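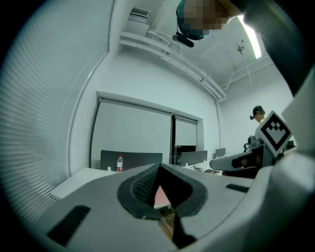

Category: Data collection / Handheld grippers / Pose tracking

Ticket opened 26th February, Flolusura demonstration study

Hello all, and thank you for being so patient with me on this one – I know I've been grumbling in the chat for a while. We are comparing policies trained on handheld demonstrations with and without the marker cubes as a pose reference. In the Kandidine batch, 9 of the 70 episodes show the gripper path jumping sideways partway through a reach, and then settling back as if nothing had happened.

First thing I tried was redoing the camera calibration. No change at all, sorry to say. Then I replayed the bad episodes next to the head view and noticed that the jumps line up with moments when a cube is turned so that only one face can be read well.

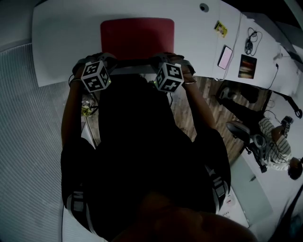
So I changed the solver to hold the last good pose until 2 faces agree, and to throw out any fix that lands too far from it. On the same batch the jumps drop to a single episode, and that one has a clock offset of almost 400 ms, so I'd like to treat it separately – please shout if you disagree!

Still open: rerun the Dralberg batch with the new solver, and retrain both policies before we compare anything in March.

Status: waiting on rerun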